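Gokel
Dec 13, 2020

Thread on practice apps for guitar, as promised. I've had Cimon on my phone since the start of November and I've used it nearly every day. Notes follow, in no particular order.

Cimon is a slow-down and loop player. You load a song from your own files, mark a start and an end, and it repeats that bit at whatever speed you set. The pitch stays put. That's the main job and it does it well.

Slowest useful setting for me is 50 per cent. Below that the pick attack turns to mush and chords sound like they're under water. Single notes survive a bit further down than chords do.

Setting loop points: tap once for the start, tap again for the end, then drag the two flags to tidy up. The flags are small. On a tablet it's fine. On my phone I miss them one time in three and move the whole waveform instead.

There's a nudge button hidden under the speed slider. It shifts a flag by a tiny amount each press. I used the app for a week before I found it. Use that and leave the dragging alone.
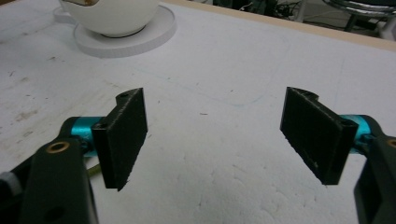
Black finger pads over a pale worktop, cyan connector on the left.

Count-in: you can have one bar or two bars of clicks before the loop starts. Two is better if you have to get your hand back down the neck. You can't have a count-in on the first pass only, it's every pass or none. I'd like that changed.

The click follows the song if the song was recorded to a steady beat. With older live recordings it drifts and you're better off turning the click off altogether.

Saved loops are kept per song and you can name them. I name mine by bar number and speed, so "17 to 20, 70". The list sorts by name and won't sort by date, so put the bar number first.

The free version lets you save 2 loops per song. That's enough to find out if you like it. I paid in the second week.

Compared with Rarkivik, which I used before: Rarkivik has the better sound when slowed right down, no question. Solos are easier to pick out. But it only loops whole bars, and it guesses where the bars are. On anything with a pickup note it guesses wrong and you can't correct it.

Rarkivik also has a chord reader that writes the chords above the waveform. It's good on strummed songs in open position. It calls every sus chord a major and it doesn't know what to do with a dropped D. Treat it as a first draft.

I've kept both. Rarkivik for working out what the part is, Cimon for learning to play it.

Zamani is the third one people ask me about. It's a practice diary with a timer. You list what you're working on, start the timer, and it logs the minutes against each item. No audio in it at all apart from a bell.

I was ready to dislike Zamani and I've ended up opening it more than the other two. Over November it logged some 700 minutes, and most of that was on one tune. Scales got next to nothing. I thought I was doing more scales than that.

The bell at the end of a Zamani session is loud and ignores the media volume. Turn it off in settings, third item down, if you practise late.

It exports to a plain spreadsheet file. Dates come out in American order. Change the column format before you sort or you'll get a mess.

Battery: Cimon with the screen on takes a lot out of an old phone. An hour's practice took mine from full to just over half. It keeps playing with the screen locked, but the loop controls don't show on the lock screen, only play and pause.

Headphones: use a wire. With Bluetooth there's a delay between the click and what you play. There's a delay slider in Cimon's settings that is meant to fix it. I got it close, then it was out again the next day. I've gone back to the cable.

If you're running the guitar through the phone as well, close everything else first. I had crackles until I shut the browser.
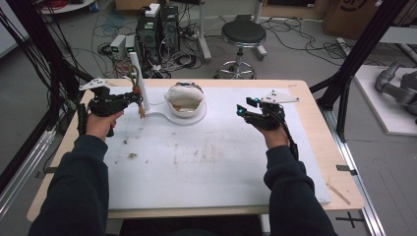 Does Cimon work with songs from a streaming account?
It only opens files stored on the phone or tablet, so you need to have bought the track or copied it from a CD. Rarkivik is the same.

File types: the usual ones open. Some of my old files had no artist or title and all turned up under "Unknown", so I had to play each one to see what it was. Sort your tags out on a computer first.

The help page says the library can hold 1000 songs. I've got nowhere near that many in there and scrolling already stutters a bit. Search is quick though, and that's how I get to things.

How I use it on a normal evening. Tune up. Pick four bars. Ten passes slow, then up five per cent, ten more passes. If I fluff the same note three times running I drop back. When I reach full speed I widen the loop by a bar either side and start again from about three quarters.

The widening matters more than I expected. I had several licks I could play perfectly on their own and couldn't get into from the bar before.

Cimon has an automatic speed-up that raises the tempo after each pass. I've turned it off. It goes up whether you played it right or not, and I was practising mistakes at a higher speed.

Things I'd ask the makers for: a bigger flag, count-in on the first pass only, loop controls on the lock screen, sort by date. A foot pedal would be useful too. It takes a Bluetooth keyboard, and the space bar starts and stops it, so a page-turner pedal might work if it sends a space. I haven't got one to try.

Things to leave alone: the built-in tuner. It's slow on the low E and jumps between two readings. Any clip-on tuner is better.

For bass players, the octave-up switch is in the same menu as the equaliser. It lifts the bass line so you can hear it on small speakers. It makes the vocals sound silly but you get used to it.

Next thread will be on backing track apps. I've got two of them installed and haven't opened the second one yet.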